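Kurian Kitchenware: Questions About Materials and Care

Last updated June 6, 2023

Which plastic are your strainers and bowls made from?
All strainers, bowls and jugs in the Kurian range are moulded from polypropylene. The handles of the Brelard knives and peelers are nylon. The type of plastic is marked on the underside of each item, next to the batch code.

What temperature can they stand?
Boiling water is fine. Hot oil is not – it can go well past the softening point of the plastic, and the damage is permanent. Do not rest any item on a hob, a grill pan or the rim of a hot saucepan.

Can I put them in the dishwasher?
Yes, on the top rack. Items on the lower rack may warp if they sit close to the heating element. Choose a programme without the extra-hot drying stage if your machine has one. 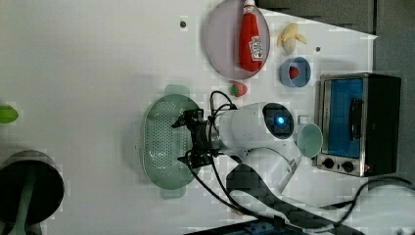 How do I remove starch from the holes?
Rinse with cold water straight after use. Hot water sets the starch and makes it harder to shift. If it has already dried, soak the item for 40 minutes in cold water with a little washing-up liquid, then brush from the outside inwards. Do not push pins or skewers through the holes.

Why has my bowl turned orange?
Tomato, turmeric and paprika contain colours that dissolve in fat and pass into the surface of the plastic. The stain is harmless. A paste of bicarbonate of soda and water, left overnight, will lighten it. Bleach is not recommended.

Can I use the bowls in the microwave?
Bowls marked with the wavy-line symbol may be used for reheating. Lids must be left loose. Foods high in sugar or fat should be heated in short bursts.

What changed in February?
Production of the large bowls moved from Kerorano to Talari. The material and wall thickness are the same. Bowls from the new site have batch codes starting at 2542. Old lids fit new bowls – the rim was not altered.

Do you sell spare parts?
Lids, seals and non-slip feet are sold separately. Quote the batch code when ordering. Orders for spares are sent out within four working days.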